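From: Suqin Fang
To: Brirex floor list
Date: 2024-01-13
Subject: Re: [floor] what happens to the handling bench

Omprakash Kushwaha wrote:
> I went through the Linargate plan twice and I still don't get
> where the handling bench people end up. It says prop and print
> handling moves to the arm "in stages". Which stages? Three of us
> do that bench now. Does the arm take the picking and we do the
> checking, or does it take both and we go to packing at Rurkeck?
> Also who wrote "light supervision" and what does it pay.
>
> Not trying to start a fight, I just want it in writing before
> people sign up for shifts in March.
>
> Omprakash

Hi Omprakash, all,

Quick answers, I'm between two calls and then on the road.

Stage one is simulation only. No arm on the floor, no bench moved, no change to anyones shift. Hájek runs the sim and sends us stills, we say what's wrong. That part has already started and frankly we should have told the bench first. Sorry. My fault mostly.

The work it's being set up on is ours, props and prints. Odd shapes, flat things. Both of these are renders:

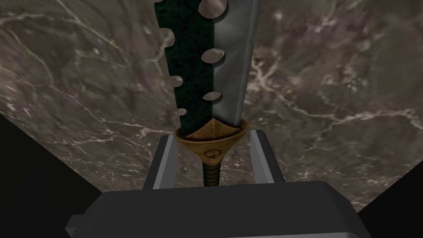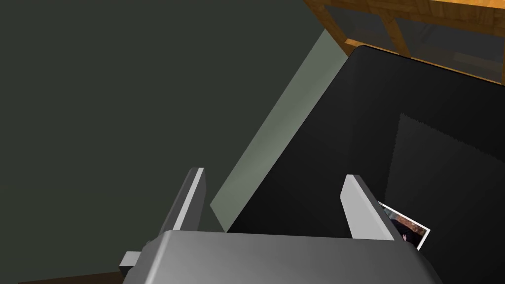
So. What I need from the bench people is the stuff that isn't in the handling sheets. Where you hold a thing with a long blade so it doesn't tip. How you get a print up off a flat surface without bending the corner. The sheets say "lift with care", no use to a programmer. You've all got ways of doing it and I'd like them written down with your names on, and paid as training hours, not squeezed in at the end of a shift.

On your questions, in order more or less:

Stages. After sim comes a trial on one bench, days only. I asked for 25 shifts before anyone decides anything, Linargate wanted 20. Not settled. If you have a view say so by reply, it helps me.

Picking or checking. Plan as written has the arm picking and a person checking. I know what that sounds like. Standing there watching a machine for a whole shift is worse than doing the job, we saw that on the label line. I've asked for rotation, nobody on checking over two hours at a stretch. They said "noted". I'm going to keep asking.

Rurkeck. No one gets moved to packing in the trial. After the trial I can't promise, and I'm not going to pretend I can. What I can say is any move would be by agreement first and the travel time would count. I have that in an email and will forward it tonite.

"Light supervision". Don't know who wrote it. Not a grade we have. Until there's a grade for it you are paid as handlers, same rate, and if someone tells you different send them to me.

One more thing people keep asking in the corridor: does the arm log who is working next to it. It logs its own stops and drops. It should not log names. I want that in the text too, right now it's just something a guy said on a call.

Can five of you come to a meeting before the trial dates get fixed? All three from handling obviously, plus two from packing as it lands on them later. Late shift too if posible, they always get left out. I'll book the small room as soon as I have names.

Stop button placement also on the list, Omprakash you had a drawing of that? Bring it.

Got to go. Reply to the list please, not just me, otherwise I end up answering the same thing over and over.

Suqin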